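4.2 Planning the equipment budget

We wrote the equipment plan before we had settled on a single robot arm, and we would do it the same way again. Hand-held grippers let a person record manipulation data at a table with no arm in the room, so the large purchase can wait until the tasks are understood. For a group our size that changes the whole order of spending, and we were delighted by how much we could start on in August with what the first order covered.

The plan had 30 line items. We sorted them by how long each would delay recording if it failed, and bought spares from the top of that list down. Cables came first. A gripper cable is cheap, but our supplier, Dinel, quoted 16 days for a replacement, and a two-handed task stops completely when one side is down. Stands, tables and floor tape went to the bottom and were bought locally in an afternoon.

Task objects got their own line, separate from the hardware. We recommend this warmly! Small hinged boxes, jars and trays cost very little next to a gripper, yet they decide which skills the data can cover. The Skustatel set used in this study has 26 objects, among them a tea box with a glass-paneled lid and nine compartments (Figure 3).

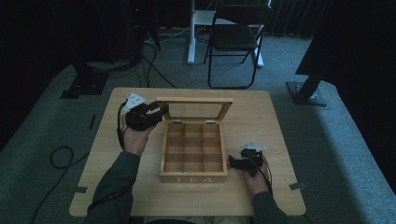 Figure 3. Two-handed work with the tea box from the Skustatel set. The lid is raised and the compartments are empty; one hand-held gripper is on each side of the box.

Two-handed tasks like this one double the gripper cost per station, and we went back and forth on whether to pay for it. A cheaper plan, with one gripper at each of two tables, would have given us more recording hours per dollar. We chose pairs. Many of the household tasks we care about need one hand to steady an object while the other works on it, and we could find no honest way to fill that gap later with one-handed data.

Our first draft also left out floor space. Each station needs room for the person, the table, the stands and a safe path for the cables, and the second station had to wait until we had cleared that room. We now enter space as a line of its own, next to power outlets and storage.

In total we logged 916 recordings under the first-phase budget. The arm purchase, which we call the Adeck phase, is costed separately in Section 4.3, with service and spare jaws included from the first year.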